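Tovelgate Introduces Helto Matte Table Cover for Sorting, Packing and Craft Work

Single-piece brown sheet replaces the three-panel version and is available to trade customers from June

VIDHAM — Tovelgate, a supplier of coverings for work tables and benches, today announced the Helto matte table cover, a single-piece sheet for large rectangular tabletops. The cover is intended for rooms in which one table serves several purposes in a working day, such as sorting tableware, packing small goods and laying out parts before assembly. It replaces the three-panel Mak cover, which will remain on sale until existing stock is used up.

Background

The Mak cover was supplied as three panels joined on the table with adhesive tape. Customers reported two recurring problems. Small items caught on the taped joints when they were moved across the table, and the tape lifted at the corners after repeated wiping. Tovelgate reviewed these reports over a period of 6 months and concluded that a stronger tape would address only the second problem.

The Helto cover has no joints within the work area. It is supplied in one piece, folded for shipping, and is cut to the tabletop by the customer. The standard color is brown. Other colors are under review and no date has been set.

"Most of the complaints we handled on Mak came back to the seams," said Hok-lam Lo, product manager for surface coverings at Tovelgate. "A plate slides until its rim meets the edge of the tape, and then it stops or tips. Taking the seams out was the first requirement on the list, and the finish was the second."

Surface finish

The finish is matte on the working side. Glossy covers reflect overhead lighting, and the reflections can make it difficult to judge the edge of a shallow item such as a saucer or lid. On a matte brown surface, light-colored and blue tableware stands out clearly.

The reverse side has a fine texture that limits creeping during use. The cover is not bonded to the table and can be lifted, turned end for end and laid again. Tovelgate advises against using the reverse as a working side. The texture holds dust and takes longer to clean.

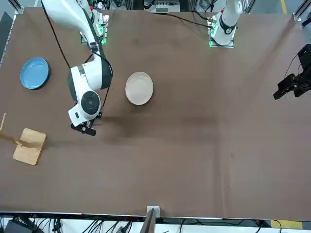

Laying and settling

The cover ships folded and will show fold lines when first opened. Slight wrinkling across the surface is normal at this stage, as are ripples along an edge that meets fixed equipment. The recommended procedure is as follows.

Clear the tabletop and wipe it dry. Grit left under the cover will show as raised points.

Open the cover on the table with the matte side up and the longest fold running across the short dimension of the table.

Smooth from the center toward the edges with a flat hand or a dry cloth. Do not pull from the corners.

Leave the cover flat for 90 minutes before trimming. Trimming earlier may result in a short edge once the sheet has relaxed.

Where a clamp, post or mounting plate stands on the tabletop, trim the cover to the front of the fitting. Do not run the sheet underneath it. A gap of 4 millimeters between the cover and the fitting is sufficient to prevent most rippling.

A light crease may remain along the main fold after the settling period. It does not affect use and will usually become less visible with daily wiping. Heat should not be applied. Irons, heat guns and hair dryers can leave permanent glossy marks on the matte side.

Care

The cover can be wiped with a damp cloth and mild dish soap. Solvents and abrasive pads should be avoided. Hot cookware must be placed on a trivet. Knives should be used on a cutting board — the cover is not a cutting surface, and cuts cannot be repaired.

For storage, Tovelgate recommends rolling the cover with the matte side facing out. Covers that are refolded along the original line will need to be settled again before use.

Trial use

Before release, the cover was used in the company's sample room at Vidham, where staff lay out plates, bowls and small household goods for inspection and packing.

"We had it down through a full packing season and changed it once, after somebody cut a carton open on it," said Ginette Kowalchuk, who manages the sample room. "The fold line bothered me for the first week. I would still like a darker option for white goods with a pale glaze."

Availability

The Helto cover will be available to trade customers from June through existing Tovelgate accounts. Orders are accepted in cartons of 30 covers. Single covers can be requested as samples, one per account. Mak panels already in use do not need to be replaced, but the two products should not be combined on the same table, as they differ in thickness.

Trimming templates and the care sheet are included in each carton.

Media and trade inquiries: Tovelgate Press Office, Vidham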